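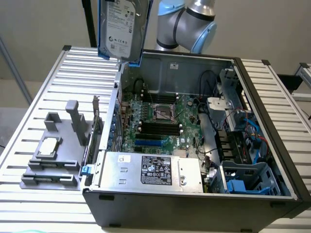 The old Dell, in bits

So I have finally opened up the Dell tower, after saying I would since February! Regular readers will remember it came from Ramesh Bajpai when he cleared out his office in Drurnstead, and that it has spent the months since then under my coat hooks with a box of wellies on top. It's a big old lump of a machine and I'd forgotten how much it weighs. I got it onto its side with the panel off and then just stood and looked at it for a bit, which is my usual way of starting anything.

What I like about these office Dells is how much of the inside is blue. Anything you're supposed to grab tends to be that colour, so the drive caddy has blue rails and there's a blue latch down by the power supply, and even I can follow that. The hard disk is an ordinary 3.5-inch one with a silver label. Ramesh wants his holiday photos off it before I do anything clever, and Sarla has reminded me of this twice (hello Sarla, I know you read these), so it is going in a drawer with a note taped to it.

The power supply is the bit that always surprises me. Great silver brick of a thing, and while it's lying across the bottom of the board you can't get at half of what you came for. I'm not opening that up, thank you. Power supplies stay shut in my house. The cables are my least favourite part, mostly black, mostly looking the same, and whoever routed them had smaller hands than mine. Manju Bhatia told me years ago to put masking tape flags on every plug before pulling it and I have ignored her on every single computer since. This time I bought the tape. It's a start.

There's loads of room for memory on this board, one bank of slots above the processor socket and another below, and I do love a board with plenty of slots even when I've got nothing to fill them with. The socket itself is empty, with the bracket and the little lever on show, so please be gentle with yours if you're following along at home. I once bent a pin in a socket with the corner of a sleeve. A sleeve! Vikas Dixit spent a whole evening trying to straighten it with a sewing needle and we ended up buying another board for 105 quid, and he still brings it up.

Oh, and dust. Use a soft brush and be patient, and hold the fan blades still if you're blowing air at them. I was taught that by Dinesh Tiwari, who learned it from a fan that went bang.
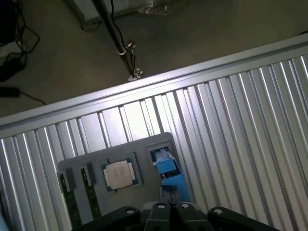
Somewhere to put the small stuff

I'm a convert to foam trays. I used to put everything in a saucer, and then somebody would make a cup of tea and want the saucer. Now the memory and the processor go in grey foam, where they don't slide about and I can see at a glance what I've got. Mine came from Lollberg, in the sale, almost 7 quid for the pack, and I've still got a couple unused if anyone local wants one.

Next job is pricing up more memory. Hellis wanted 157 for a matched set, which made me laugh out loud in the shop, and Sisodia have some second-hand that I might go and look at. If you've got any old desktop modules sitting in a tin, let me know in the comments and I'll swap you for jam.

Jun 26, 2020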